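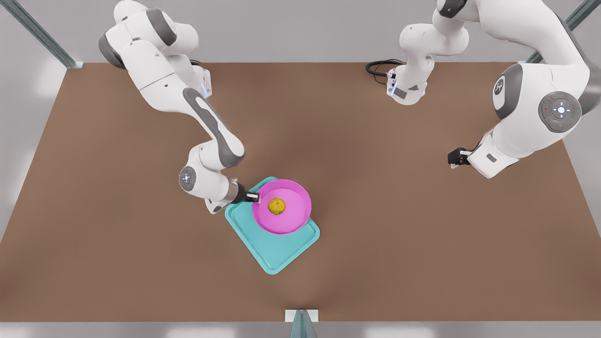 Pink plate, yellow fruit, turquoise tray. Simulated.

Can a robot clear my table yet?
Posted by Clukolitz

I have 13 plates, two kids and no dishwasher, and I keep seeing renders like this one. Is anything for sale that can put a plate on a tray in a normal kitchen? I don't need it to sing.

Grirnon
Not at a price you'd enjoy. Simulation is where the chores are easy - the table has no crumbs and no one has left homework on it. Picking up a plate by the rim is fairly doable. Picking up your plate, with gravy, next to a cat, is a different job. I'd check back in April and expect the same answer.

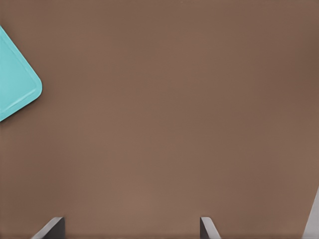 Gripper-level view, one corner of the tray at left.

Look at how little the gripper has to go on in the second one. Good software remembers where the rest of the tray is. My nephew doesn't, and he's 26.

Bielecka
no. buy a dishwasher

Jurneditz
We tried an arm at the shop for sorting parts trays. Fine for 60 trays if they all sat the same way. Turn one a little and you were back to doing it by hand, plus now you had an arm to dust.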